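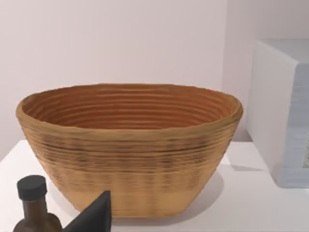
Subject: Re: [manip-data] Rendered episodes for the basket task
From: Dewanti Wattimena
Date: March 1, 2021

Replies inline, with the older text trimmed.

> We have 1,116 rendered episodes in the Tambunan set and we'd like
> to know whether to keep going or stop and train. Also, a few of us
> at Brurkelbridge think the small bottle should come out of the scene.
> It sits near the fingers at the start and the policy may learn to
> use it as a landmark.

Stop and train. The last batch adds very little variety in grasp point. Most of the approaches go for the near side of the rim, and more of the same will only make that habit stronger. I would hold back 91 episodes for checking, picked by scene seed and not by episode number. Neighbouring episodes share a layout, so a split by number leaks.

On the bottle: leave it in, but move it. If it always stands at the lower left in the wrist view, in front of the basket, then yes, it will be used as a landmark. Randomise its place on the table and drop it altogether in a share of the scenes. The same goes for the white box on the right. At present its position is fixed in the Plastent scene file, which I suspect is an oversight.

> The basket texture looks soft low down on the outside. Is that a
> problem for the depth head?

Probably not for depth, as that comes from the mesh. It may matter for the colour input. The coils are sharp inside the basket and at the rim, then they blur towards the base, where the wall goes pale and nearly flat. A real coiled basket would keep its ridges all the way down. Drulico has a second scan with a better lower half. Please swap it in for the next run and keep the old one under a separate tag so that we can compare.

Two further points.

The table and wall are both close to white, and the line between them is faint. Vary the wall colour before touching the lights.

Please log failed grasps too. The November set kept only the successes, and we had to throw out 9 days of work when we wanted to train the stop signal. A failure needs the same fields as a success, plus the step at which contact was lost.

I can review the new config once it is in the shared folder.

Dewanti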